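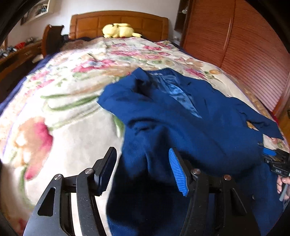
Blue coat with satin lining, laid out on the bed.

Ticket 124 – Pass-through chamber, garment room side
Product: Fevik pass-through, stainless, interlocked doors
Site: Tultach, gowning area 2
Opened: 07/09/2024
Status: Monitoring

Reported problem
Clean-side door stays locked after the dirty-side door is closed. Indicator remains red. Cycling power clears the fault for a few transfers, then it returns. No alarm on the room monitor.

Checks
Door switch, dirty side: closes, but late. The door has to be pushed in by hand before the contact makes.
Door switch, clean side: normal.
Supply to the lock coil: 24 V at the terminal block, steady.
Gasket, dirty side: compression set along the hinge edge. The strip is the Quintana replacement fitted in March, thicker than the original profile.
Controller log: 77 door events since the last reset, 21 of them flagged "not closed."

First action
Moved the switch bracket toward the door by one slot. Fault cleared on the bench test but came back the same shift. The door rebounds off the gasket after latching, so moving the bracket only hides it.

Second action
Removed the Quintana strip, wiped the channel with 70% IPA and fitted the original profile from Grirkell stock. Returned the bracket to its first position. Latch now pulls the door flush without hand pressure – switch makes on every close.

Open items
Smoke test at the dirty-side frame still to be done before the unit is released for gown transfer. Use the airlock until then.
Spare parts list still shows the Quintana strip as equivalent. Needs correcting.
Purchasing asked whether the remaining strips can go back. No answer yet.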